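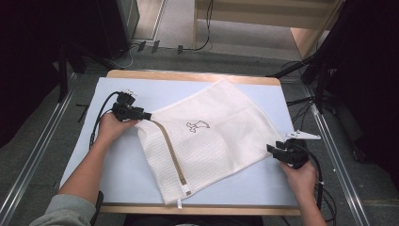

Work and Automated Systems
Unit 9: Handling soft goods, and the people who handle them
Course notes, Madalena Simões

Read these notes before the Tuesday seminar. The case material concerns Brondel, a commercial laundry in Zimton that washes for aged-care homes and small hotels. The site visit report by Nuno Paiva is in the course reader and is cited below as Paiva.

Where the unit fits

Earlier units dealt with rigid parts: cartons, castings, bottles, trays. A rigid part has a shape that can be drawn in advance. If the part is in a known position, a programmed arm can pick it up in the same way every time. The social effects of that kind of automation are well recorded and we covered most of them under palletizing.

Soft goods behave differently. A bag, a towel or a fitted sheet has no fixed shape. Each grasp changes the object. The next grasp has to be chosen from what the cloth has become. For this reason laundries were mechanized unevenly. Washing, extraction, drying and flat ironing were taken over by machines long ago. Sorting, opening, feeding and packing stayed with people. In a typical plant the hand work sits between the machines, and the workers' pace is set by the machine on either side.

Net bags as a test case

Residents' personal clothing at Brondel is washed in zippered net bags so that one person's items stay together. The bags must be laid out, closed, checked, turned and stacked at several points in the process. They are a useful teaching case for four properties.

Deformation. The bag folds under its own weight as soon as it is lifted by a single point. Holding two corners controls the upper edge and leaves the rest to hang.

Surface. Mesh has holes. A pinch grip with narrow jaws can close on a single layer when two were wanted, or the reverse. A suction cup, the standard answer for film and card, does not seal on it.

Mixed stiffness. The zipper tape is stiffer than the panel it is sewn to. It resists folding along its length and pulls the cloth into a curve. Workers use this: several of those interviewed said they find the zipper side first by feel and work from there (Paiva, section 4).

Small features. The zipper pull is the part that matters for closing, and it is small, loose and often hidden under the bag.

None of these is hard for a person. New starters at Brondel are expected to handle bags without supervision by the end of a first shift. The difficulty of a task for a machine is a poor guide to its grade or its pay, a point to which we return.

How the skill is recorded

Programming a bag fold step by step is not practical. The approach used by Clurari, the supplier in this case, is learning from demonstration. A person does the task many times while the motion and the camera view are logged, and a control model is trained on the logs.

There are two common ways to collect demonstrations.

Teleoperation: the person moves a leader device and a robot arm copies the motion. The data match the robot exactly. The work is slow, and the operator loses most of the sense of touch.

Hand-held grippers: the person holds a gripper in each hand and does the task directly at a table. No arm is involved at this stage. The jaws are of the type the robot will carry, so what the jaws can and cannot do is already built into the recording. Motion is quicker and closer to normal work. The cost is that the logged path may include positions the robot arm cannot reach, and those recordings have to be discarded or corrected.

With either method the worker gives up the fingers. A person folding bare-handed uses the fingertips to slide along an edge, separate layers and flatten a crease with the palm. With a pair of jaws the same person must find another way: pinch, lift, drag, let go, pinch again. Demonstrators therefore do not simply transfer an existing skill. They invent a second version of it that fits the tool. Paiva records one demonstrator saying that it took her longer to learn to be slow than it had taken to learn to be fast.

The Brondel trial

Clurari and Brondel ran the trial for 21 weeks. Demonstrators came from the packing and sorting lines and were released from normal duties for part of a shift. The recording station was set up away from the wet end of the plant, in carpeted office space, at a plain table. Over the trial the group recorded more than 1165 accepted demonstrations of bag handling. Rejected attempts were not counted in the supplier's report, and this omission should be noted. The rejected attempts took time, and the time was the workers'.

A session followed a fixed order:

Check the grippers and the cables.
Place the bag in the starting position called for by the list.
Record the task.
Release, reset the bag, and vary its angle.
Mark the attempt as accepted or rejected.

Variation is the important step from an engineering point of view. A model trained only on bags laid square to the table will fail on bags that land at a slant. It is also the step workers found strangest. On the line, a good worker removes variation: the bag is squared up first and then dealt with. At the recording table they were asked to put the disorder back in. Some described this as making a mess on purpose, and it sat badly with people who had been assessed on neatness.

What changed for the people

Task content. Demonstration work is light compared with the line. There are no wet loads and no trolleys. It is also repetitive in a narrower way, with the arms held forward and the hands closed on a handle. Sore forearms and thumbs were reported. The site's existing manual handling assessment covered lifting and pushing, and had nothing to say about holding a tool over a table. A new assessment was written partway through the trial.

Pace. The line sets a rate. The recording table did not, at first. A daily target was later added at the supplier's request, and the rejection rate rose after this. Paiva treats the two as linked. The evidence is one site over a short period, and students should be careful with it.

Grading. Demonstrators were paid at their line grade. The supplier's own technicians, who set up the station and marked recordings, were on a higher rate. Part of the marking was later passed to the demonstrators with no change in grade. Brondel's position was that marking was incidental to the task. The workers' position was that judging whether a fold is good enough to teach from requires knowing what a good fold is, and that this knowledge was what the supplier had come for.

Ownership of the record. The trial agreement gave the recordings to Clurari. Hands and forearms are visible in head-mounted and gripper-mounted camera footage, and speech may be captured if audio is left on. Demonstrators signed a consent form that dealt with privacy. It did not deal with reuse of the recordings at other sites, or with payment if a system trained on them is sold. Compare the Sabatier agreement in the reader, under which recordings could be used only at the plant where they were made, and a new use had to be bargained separately.

Staffing. No positions were removed during the trial. Vacancies on the packing line were left open for its duration and covered by overtime. Management described this as prudent; the line workers described it as the first cut. Both statements describe the same rosters. When you read claims that a system caused no job losses, check how vacancies were treated.

After the trial

A single robot cell was installed at the bag return point. It lays bags flat and stacks them. It does not close zippers. Bags it cannot sort out are dropped in a tub, and a worker clears the tub.

The cell changed the mix of work more than the amount. Easy bags go to the robot and difficult ones go to the person: tangled bags, split seams, a pull caught in the mesh, a bag inside another bag. The worker at that station now meets only the exceptions. Output per person at the station fell on paper, and for a time this appeared in individual performance reports without any note on the cause. The reports were changed after a complaint.

This pattern is general and has a name in the course: residual work. Its features are a higher share of hard cases, irregular arrival, and measures designed for the old mix. It may be more interesting than the work it replaced. It may also remove the easy items that gave people a rest between hard ones. Workers at Brondel reported both, sometimes in the same interview.

Terms to know

Demonstration: one recorded performance of a task from a set start to a set end.
Leader device: the control a person moves in teleoperation.
Residual work: tasks left to people after a system takes the regular cases.
Reset: returning the object to a starting state between recordings. Usually unpaid attention in cost models, though the hours are real.

Seminar preparation

Bring a one-page note on a hand task you know well. Describe how it would have to change if done with two pinching jaws, and which parts of the present method would be lost. State who would be able to tell a good demonstration from a poor one, and what grade that person holds.

Students working in the Zimton group should also read Paiva's appendix on rosters. The group discussion will start from the Sabatier clause on reuse.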